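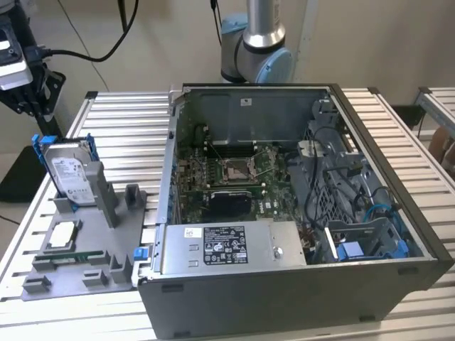

Ronja Tveit
Técnica de integración, Vokdale

Ticket 359 / Celda de montaje de PC
Abierto: 18 mar. 2018
Estado: en curso

Pregunta de Märta Viklund: ¿puede la celda montar CPU, RAM y disco sin nadie al lado? De momento no. Abro ticket y voy apuntando.

Síntoma: el disco sale torcido del útil. En enero iba bien con el útil viejo. Con el nuevo, 8 fallos en 20 ciclos.
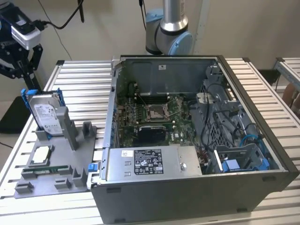
Torre tumbada, zócalo de CPU vacío. Piezas en el útil gris, a la izquierda.

Probado:
- reinicio de Waverow, igual
- bajar velocidad de aproximacion, mejora algo
- recalibrar la cámara, sin cambios

Los cables me preocupan más que el disco. Una persona los aparta con el dedo y sigue, el programa no sabe ni que están.

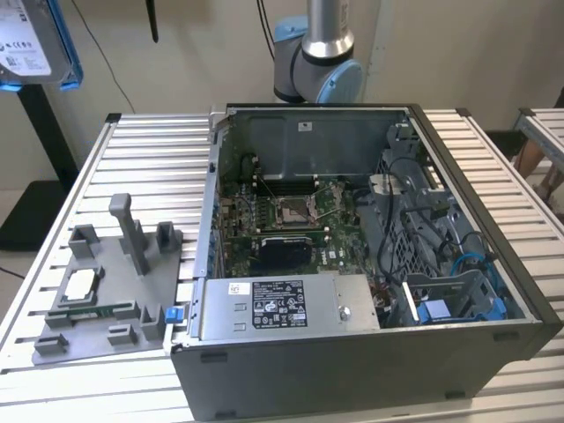 Disco con soporte azul, arriba a la izquierda. CPU y RAM en el útil.

Ciritz propone subir la fuerza de agarre. No lo haría todavia, primero mirar la holgura de la ranura. Pedido a Løken el plano del útil, revisión 13.

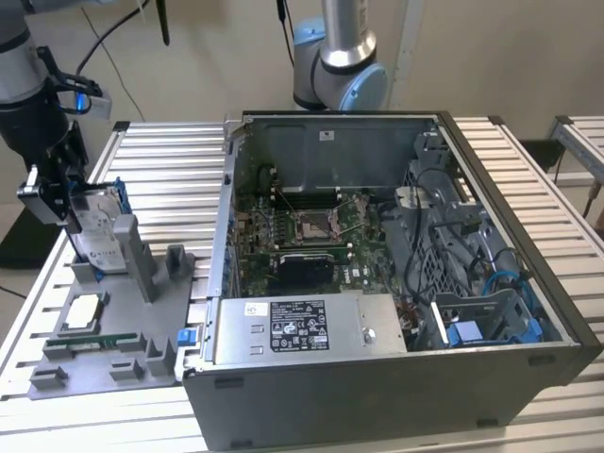
Mientras llega: disco a mano, CPU y RAM no se tocan hasta cerrar lo del agarre. A Märta, que para taller aún no, para pruebas con alguien delante sí. Pendiente repetir los 20 ciclos con el plano delante.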